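Home Skills for New Households
Unit 2, Handout: Getting to Know the Microwave
Dunleavy Evening Program, Room 124

Please read this before Thursday's session and bring it with you. Last term I gave it out at the door and half the room was still reading while the other half was already warming up soup, so this time you are getting it early.

Most of us have used a microwave for years and have never been taught how. We learned one button, the one that adds time, and we press it until the food looks right. I did the same for longer than I would like to admit (my mother still does, and her rice is better than mine, so take all of this with some kindness). But an oven you know well will serve you for a whole dinner, and I would love for you to leave this unit able to walk up to any microwave at all, in a rental or a break room or a cousin's kitchen, and work out what it can do.

We start with the inside. There is usually a round glass plate, called the turntable, and under it a support with little rollers. The plate turns so that the food passes through the stronger and weaker spots in the oven. If the plate is off its rollers it will bump and grind, and your lasagna will be scalding on one side and cold on the other. Lift it out, wipe the rollers and the floor beneath, and set it back so it sits level. Give it a gentle push with one finger before you close the door.

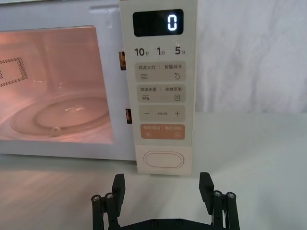 Notes prepared by Anastasia Bakalis
Course leader, Home Skills, with additions by Ismail Ramadan

Now for the panel, where people tend to lose their nerve, especially when the words are in a language they don't read. Take your time with it. The white oven in the photo is labeled in Chinese, and even so the numerals give you a good start. There is a 10, a 1 and a 5 in a row under the display. The character after the 10 means seconds, and the one after the 1 and the 5 means minutes. So you already have three quick times, ten seconds, one minute and five minutes, before you have translated a single button.

Then come the split buttons, two functions to each. For those of you keeping a vocabulary page, copy these out by hand. It really does help!

微波火力: microwave power
智能解冻: smart defrost
微波杀菌: microwave sterilizing
美食菜单: food menu

The small icons are worth a look too. Power has a wavy line and defrost has a droplet, and you will find that many makers choose pictures along those lines, though every one of them has its own ideas, so check the booklet when you can. If the booklet is long gone, ask the landlord, or look up the model number, which is often on a label on the back or just inside the door.

A word about power. Full power is fine for water, soup and most vegetables. For nearly everything else, go lower and slower. Butter, chocolate, leftover fish, bread, anything with egg in it: these all do better at a medium setting with a pause in the middle. Microwaves heat mostly the outer part of the food, and the middle has to warm up from there. That takes a bit of patience, and it is the reason a recipe will tell you to let the dish stand. Please don't skip the standing time. The food is still cooking while you set the table.

Defrosting is the same idea stretched out. The oven works in short bursts with rests in between. Take the meat out of its store tray, put it on a plate with a rim, and turn it over halfway. Pull apart any pieces that have come loose. Once it is thawed, cook it right away, and don't put it back in the refrigerator for tomorrow, since parts of it may have already begun to warm.

About the sterilizing button: some ovens have one, and students always ask. We won't be using it in class. What it is meant for differs from maker to maker, so go by the booklet, and wash your dishes and sponges the way we covered in Unit 1.

Ismail's additions (he teaches the Clella group and has seen more burned popcorn than the rest of us put together):

No metal, and that includes foil, twist ties, and cups with a gold rim. Cover food loosely so the steam can get out. Prick potatoes and sausages. Stir soups and sauces halfway through and again at the end. A mug of plain water can get hotter than boiling without a bubble showing, so put a wooden spoon in it before you heat it, and leave it a moment before you lift it out. If something catches fire, keep the door shut, switch off, and unplug if you can reach the plug safely.

For cleaning, put a bowl of water with a few slices of lemon in the oven, heat it until the window steams up, and then leave the door closed while you do something pleasant. The splatters will wipe off with a soft cloth. Go gently over any panel of tiny holes in the side wall. That is a vent, and you don't want it clogged with soap or old sauce. Wash the glass plate in the sink like any other dish, but let it cool first.

To do before Thursday

Find a microwave, your own or a friend's. Draw its control panel on a full sheet of paper and write down what each button does. Put a question mark beside the ones you aren't sure of, and we will go through them together. If you have no oven to look at, the one in the Piltau common room is open to all students, and Ismail has the key.

Please also bring one medium potato, washed, and a fork. I will bring the butter.

Optional reading: the chapter on reheating in the Nisater kitchen binder, on the shelf by the window. It is a little old-fashioned in its recipes but very sound on leftovers. Questions can go in my box at the front desk or to extension 866.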